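Home Forums Manipulation Learning from Video Search Log in

Thread: Segmenting hammering demos by contact instead of by time
4 min read

pfister_rig
We have 1,346 head-camera clips of hand assembly on shoe heels. The task is to hold a gray plastic heel piece on a block and drive brass tacks with a hammer. Baseline is fixed windows of 5 seconds, action labels from hand pose, policy trained on the windows. Rosine Barbier suggested cutting at contact events instead, using the audio onset of each strike. After the change, median placement error on our held-out set went from 13 mm to 5 mm. Same network, same training budget. Write-up is in the February notes under Ranell.

Posting the method for criticism before we run it on the arm.

kfold_again
Two questions. Is the held-out set split by clip or by worker? And how do you handle strikes from the next bench? Audio onset in a shop with several people hammering will fire on everything.

pfister_rig
Split by worker. Neighboring strikes are rejected by requiring downward wrist velocity in the 80 ms before onset. Typical view at the moment we cut, hammer just above the block:

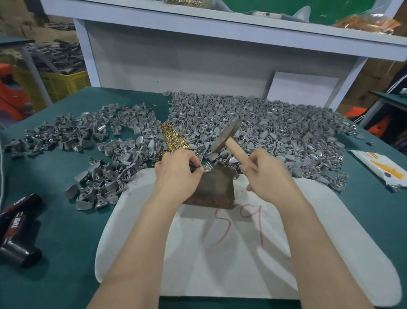 Procedure as run

1. Detect audio onsets, discard those with no matching wrist motion.
2. Cut from the end of the previous strike group to the end of the current one.
3. Label the holding hand and the hammer hand separately. The holding hand gets a pose target, the hammer hand gets a strike target.
4. Mask everything off the mat and block. With the mask off, the policy attends to the parts piles and the gain mostly disappears.

hellon_user
Step 4 bothers me. The tacks and heel pieces come from those piles. If you mask them you have removed the pick from the problem, and the baseline still has it. You are comparing an easier task to a harder one.

pfister_rig
The baseline was also masked. I should have said so. Picks are handled by a separate module and are not in the error figure.

hellon_user
Then the title result is for placement and strike only. Please put that in the abstract. "Hammering demos" reads as the full cycle.

P. Fragkou
Agree with hellon_user on wording, disagree on the comparison. If both arms of the experiment are masked it is fair. My concern is the metric. Placement error at the cut point favors a method that defines its cut points by contact. Fixed windows end anywhere, including mid-reach. Score both at the same contact frames and report again.

kfold_again
+1. I would expect part of the gap to close.

pfister_rig
Fair point. Rescoring now with the Goler evaluation script, both methods at contact frames. I will post the table in this thread and hold the arm trial until then.

Paraskevi, do you want the raw onsets as well?

P. Fragkou
Yes, with the rejected ones included.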